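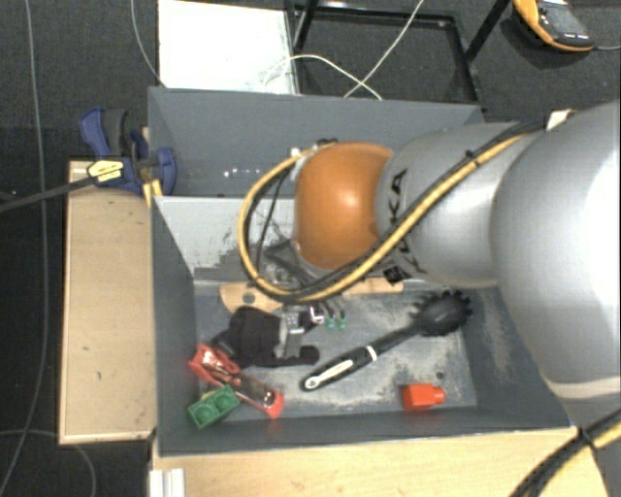 Rosalba Parisi wrote in last month to say I was being unfair to cheap label makers, that hers had done her whole pantry and both kids' school stuff and never jammed once, and had I even tried the Kimau? I had not. So I bought one. Fine, Rosalba.

Posted October by Roswitha Ruchti
Home | Reviews | Sorting & Storage | Garage | Contact

The Kimau, then. Handheld, battery, thermal tape so no ink. It was 60 dollars with one roll of white tape in the box. The roll that comes with it is short. You will run out on day one if you're doing what I was doing, meaning every junk drawer, every small-parts bin, the shelf over the washer.

Setup – none really. Batteries in, tape in, door shut. The door needs a proper shove. Mine looked closed and wasn't, and the first three labels came out blank and I was ready to send it back.

Typing is slow. ABC keyboard, not QWERTY, and I don't understand who that's for. You hunt. After an hour I was a bit quicker but never fast. There's a memory for labels you use a lot, good for SCREWS MISC, which I apparently own a great deal of.

Print is nice though. Really dark, clean edges, and the big size can be read from across the garage with my glasses off. Small size is too small. Two lines on the narrow tape, forget it.

The cutter is a lever on the side and it's the worst part. Half the time it leaves a little uncut corner and you have to tear it. Also it wastes tape at the front of every label, a good thumb's width of nothing. There's a "save tape" setting buried in the menu that helps some. Turn it on first thing.

Now sticking. On smooth plastic bins, great. On metal drawers, great. On the fabric cubes, no, off by morning, but I've never had a label that stayed on those so I won't hold it against them. On the rough gray totes from the hardware store the ends lift. I went over them with the back of a spoon and most stayed down. Freezer I haven't tried properly, one bag of peas, label's still there.

Peeling the backing is a pain with short nails. The backing is meant to be split down the middle, and it is, but you've got to bend it just so.

I had the old Cerko next to it for comparsion. Cerko is heavier, has the real keyboard, cuts better, and costs 249 now, which is silly money for a thing that writes RICE. If you label for work, maybe. The box says 1,000 labels on a set of batteries and I've no way of checking that, I'm not printing 1,000 of anything. Kimau doesn't say on theirs. I'm still on the first set after two weekends.

Ojo makes one that runs off your phone. Borrowed it Sunday. Pretty fonts, little pictures, wanted me to make an account before it would print the word TAPE. Gave it back.

Tape refills for the Kimau are easy to find and the off-brand ones fit. Clear looks best on glass jars. Skip the yellow, black on yellow is fine but it fades in a sunny window, my spice rack ones are already going.

So would I keep it. Yes. Wish the cutter was better and wish teh keyboard was normal. Four out of five for the house, three for the garage. Rosalba was mostly right.

Recent reviews
Stackable drawers that don't stack
Tutora pegboard kit, six months on
Clear bins vs solid bins
A tape measure I gave away
Readers' shelf fixes, part 2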